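我家餐桌每天晚上九点以后的样子,大致可以概括为一次小规模的考古发掘。最上层是当天的快递单,往下是前天的橘子皮,再往下是一只我坚持认为“还在喝”的杯子。收拾它需要四分钟,我通常先花四十分钟思考这四分钟应该由谁来出。

今年二月,我在一个家电论坛上看到有人断言,两年之内,家里就会有机器替你收桌子。下面跟了433条回复,我一条一条看完了,桌子当然没收。看完之后我决定在博客里记一笔,隔段时间回来看看这件事走到哪儿了。今天是2026年10月17日,我回来了,桌子还是那张桌子。

先说好消息。机器会做的家务确实不少,只是它们做得好的那些,我们早就不把它们当机器人看了。洗衣机是机器人,洗碗机是机器人,电饭锅大概也算一个,脾气还特别稳定。它们的共同点是:你得把东西送到它们嘴边。脏盘子要自己走到洗碗机门口,这段路归人管。我们家的分工由此十分明确,机器负责洗,我负责搬运、排列、按按钮,以及第二天早上把干净盘子拿出来时的那声叹气。

我去年买过一台Lendar的扫地机,用了整整60天,然后它在我心里从“帮手”降级成了“宠物”。它扫得不差,问题在于它开工之前,我得先把地上的袜子、充电线和猫的玩具老鼠捡起来。换句话说,为了让它扫地,我每天要先收拾一遍地。算下来家里的地确实比以前干净,功劳归谁,我和它有不同看法。

所以真正难的一直是“收拾”。扫和洗都有明确的动作,收拾没有。收拾是一连串判断:这个要扔,那个要留,这个要拿去厨房,那个先放着,因为动了会有人跟你急。人做这些判断的时候嘴里还能聊着电话,于是大家都以为它很容易。

拿一张桌子来说,东西不必多,一个纸杯、一个塑料瓶、一只绿碗、一个黑色的扁平物件,就够一条机械臂忙的了。
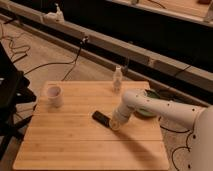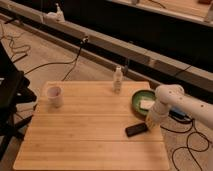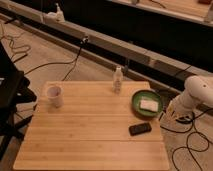

纸杯我想单独说两句。拿纸杯是我见过最被低估的技能。捏轻了会滑,捏重了会瘪,里面要是还剩半口茶,瘪的那一下你就多了一件新家务。人手做这件事靠的是从三岁开始打翻的无数杯牛奶,这份训练数据的成本一直由家长承担,从来没有出现在任何一份商业计划书里。

透明的瓶子是另一种麻烦。我自己半夜找水都常常一巴掌把它扫到地上,所以对任何看不清塑料瓶的摄像头,我都抱有深切的同情。空瓶子还特别轻,碰一下就倒,倒了就滚,滚到沙发底下之后就归扫地机管了,扫地机会推着它在客厅里走上一圈,像遛狗。

再说手机。手机躺在桌上,对收拾桌子的人来说是最要紧的一件:什么都可以放错地方,唯独它不行。我有一次把手机连同外卖袋一起扔进了垃圾桶,第二天早上靠闹钟把它找了回来。一台机器要是犯同样的错,我会给厂家写六百字的投诉信;我自己犯,叫“最近太累了”。这种双重标准我并不打算改。

论坛里那位预言家后来又发过帖,说工厂早就解决了这个问题,家里只是时间早晚。我在Verkley的仓库做过一阵子排班,对这句话有一点意见。仓库里确实有机械手,干得又快又稳,每班能过664个箱子,从来不请假。可那664个箱子的尺寸都是定死的,标签朝上,从同一条传送带上过来。有一天供应商换了胶带,新胶带反光,那条线停了一下午,最后是三个大活人站过去搬的,搬完还点了奶茶。我家的餐桌相当于每天换一次胶带,偶尔还换供应商。

车间里的杂活也一样。主流程早就自动了,剩下给人的全是零碎:捡掉在地上的垫片,把歪了的托盘扶正,擦掉不知道谁洒的东西。这些活写不进岗位说明,少了又转不动。我那时候问过老师傅,这些活什么时候能交给机器,他说等机器会嫌地脏的时候。

有读者留言问,那种能动手的家用机器到底值不值得等。我去问过Jakstead的经销商,对方很热情,报价单发得比我想象中快,关于能不能收桌子的回答则比我想象中长。他说“在特定场景下可以”。我追问什么叫特定场景,他说桌上东西不要太多,摆得不要太乱,光线最好均匀一点。我听完觉得很有道理,因为在这种特定场景下,我也可以不收。

话说回来,我不属于唱衰的那一派。机器拿东西的本事这几年确实在长,以前的演示视频总要加速播放,现在有些敢用原速放了,我认为这是行业诚信的一大进步。我的判断是这样的:把几样固定的东西从桌上拿到固定的地方,很快会变得不稀奇;知道哪样东西不该动,还得等。我家那位人类同伴跟我住了这么多年,至今也没完全学会后一条。

至于价格,我给自己定了一条线。按我每天收桌子四分钟算,一年大约二十四个小时,刚好一整天。为了每年省下这一天,我愿意出的钱相当于一台中档洗碗机,再多就不划算了。当然,如果它还能顺便叠被套,价格可以另谈,我可以卖掉那台扫地机。

明年二月我再来更新。论坛那个帖子我还收藏着,届时两年之期正好过半,我打算去给他盖一层楼,附上我家餐桌的照片。在那之前我得先去找一下我的杯子,刚才写到一半想喝水,它好像已经沉到快递单下面去了。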